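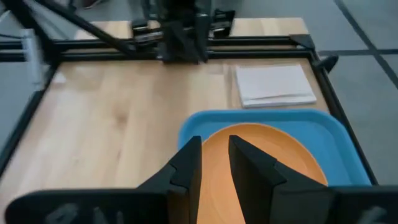 The plate, the tray and the napkins, from down at the gripper.

January
By the Pumidard desk

I keep getting into the same argument about success rates, so let me have it in print. Our table-setting policy at Ceditz learned from 700 demos, and on the last round of 100 trials it got 53. People hear 53 and make a face. I think it's the most useful number we've had all year!

The old way of scoring (we borrowed it from the Nallance write-up) gave credit for every grasp. Grab the plate, get a point, never mind where the plate ended up. You can look terrific that way. We now score the whole job or nothing, and 24 of our failures were good grasps followed by a lousy set-down.
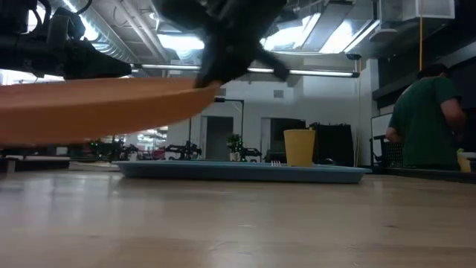 Plate in the air, held by the rim, with the cup and fork in the tray.

A plate pinched at the rim is a long lever, and a tiny slip at the fingers is a big swing at the far side – any waiter could tell you that. Per-grasp scoring hides it completely. So I'd like to see papers put the whole-task number first, ugly or not, and stick the grasp numbers in a table at the back. The Fogh people already do this and I trust their results more for it, even the ones I'd love to beat.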